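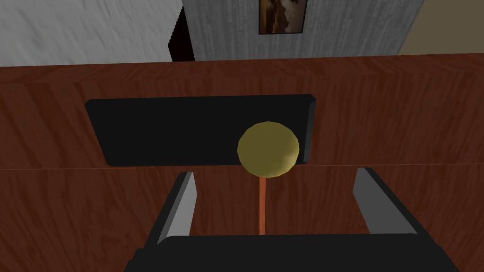 Figure 1. Wooden cabinet front with black plate (computer render).

4.2 Who gets the front page?

I went into the Kemitz back issues expecting the big film stars to take up most of the space, and for the covers I was right. Inside, though, it's the supporting players who keep turning up! The aunties, the landlords, the bad-tempered policeman in every Broltar picture. I coded 700 items from the magazine's celebrity pages, and the same small group of character actors came back again and again, mostly in stories about weddings, naming parties and new houses (so many new houses).

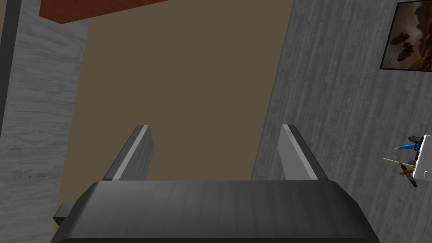 2084 words

I should say a bit about how I sorted them. An item went under "family" if a relative was named in the first paragraph, and under "work" if a film title was. Where both happened I read the headline again and let that decide, which was a bit rough and ready but saved me a lot of dithering. The 69 items that fitted neither heading were nearly all about illness or quarrels over pay, and I come back to those in 4.3.

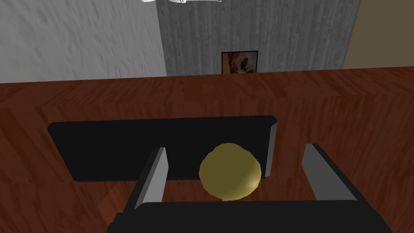 Figure 2. Two-fingered gripper over a reddish-brown table (computer render).

The Drendex pages were harder going. They run shorter pieces with hardly any quotes, and a lead actor's new film might get two lines while her brother's shop opening gets half a column. I did wonder whether I'd been sent the wrong supplement, so I checked the August run against the Furtado library's bound copies, and the pages matched.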